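Casual sorters wanted, Bokine returns room

Bokine takes in small household goods that shops and customers have sent back, sorts them, and passes them on for resale, parts or scrap. We are looking for 5 casual sorters for our Prollau site, starting in August. No experience is needed.

Most of the work is done standing at a bench. Returned goods come to you mixed together in a metal bin, and you take them out one piece at a time, check each against the list and put it in the right tray. Some pieces are easy to name. Others you will have to look up by shape and colour, and some go to the query shelf. The bins get scuffed and marked inside with use, so part of the job is wiping them out at the end of a shift.

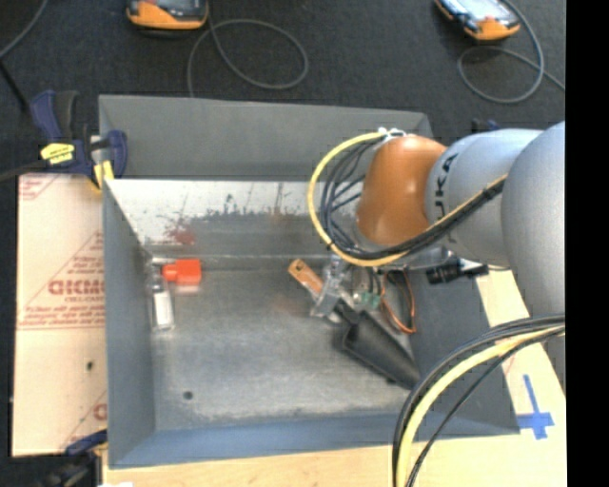 Hanna Kovalchuk writes that the long, thin things are what slow new sorters down. They lie on a slant across the bin with other pieces beside them, she says, and people grab for the middle when they should look at both ends first. Her advice is to clear the corners early and leave the bin floor bare before calling for the next one.

Shifts are 9 am to 1 pm or 1 pm to 5 pm, weekdays only. You can ask for one or the other but we can't promise it. Training is paid and takes two shifts.

You will need:
Good close eyesight, with glasses if you wear them
Closed shoes
Enough written English to fill in a sorting sheet
To be comfortable reaching into a deep bin - stools are available

Gloves and aprons are supplied. There is a kitchen on the same floor and bike parking in the yard.

To apply, send a short note with your name, phone number and preferred shift to the Bokine office, quoting job number 978. Please don't send certificates at this stage. Applications close Apr 8, 2022.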